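Skudton wrist capture kit: a month of folding laundry for a model

Two arms, two wrist cameras, a box of green finger pads and a license for the recording software, at a price that made me sit down.
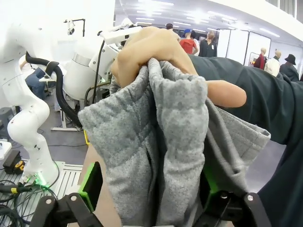

Kidus had warned me before the kit arrived that the cameras were fine and the software would eat my week, and that anybody who believed the episode rate on the product page had never tried to record cloth.

I went in doubtful and came out a little less doubtful about the hardware. Everything else I'd argue with.

The product page promises 2000 usable episodes a month from one station. We ran one station on fleece and sweatshirt material, the kind of soft, heavy stuff that never lands the same way twice, and finished the month with 1349 recordings. After review, 243 of those were thrown out. Skudton counts every recording that closes without a software error as usable, and that includes the ones where the gripper shut on air. I think that's a cheeky way to use the word.

The fingers are the good part. They're black, angular and ugly, with a green pad on each inner face, and the pads hold a thick fold without much squeezing. On our old pair a hem would creep out halfway through a lift. I lost very few episodes to slipping with these. The pads do pick up lint, and the manual's advice is to wipe them "as needed." We ended up wiping them at every garment change, and I'd put that in the manual if it were mine.

The view from the wrist is wide enough to keep both fingers and the cloth in the picture, plus a good deal of room. Skudton sells this as a strength, on the theory that a busy background teaches the model to ignore backgrounds. Maybe. One month in one building is one background, however much is going on in it, and I'd want to see the same policy tried somewhere else before I repeated that claim to anyone with a budget.

Then there are the handover episodes, where a person holds the garment up and the gripper closes on it from below. The kit treats these as a headline feature. They're quick to record and they look great in a demo. My trouble is that the hand does half the job. It picks the spot, bunches the fabric and keeps it steady, and a policy trained on a lot of that may learn to go where the hand is. We capped handovers at 34 per garment and made up the rest with cloth dropped on the table. Those took longer and failed more, and I'd still trade two of the first kind for one of the second. The software has no setting for such a cap. You keep a tally yourself.

Labeling is where I got grumpy. Each episode gets one tag, success or failure, and one line of text. There's no way to mark the moment a grasp went wrong, so a clean approach followed by a bad pinch is filed with the total flops. The Söderlund recorder, older and plainer, lets you drop a marker with a foot pedal. I missed that pedal every single day.

Two smaller complaints. Export is slow enough that we started it at 6 p.m. and left. And the left and right camera streams drifted apart on long sessions until we got into the habit of restarting at lunch. Support at Skudton answered quickly on a Thursday, told me a fix was coming, and hasn't written since.

Would I buy it? The fingers and cameras, yes, if they were sold without the rest, and at the moment they aren't. If you fold towels or pick boxes the numbers will probably be kinder to you than they were to us. Anyone working with heavy cloth should rent first. Drisstead has the kit by the week, cables included, pads extra.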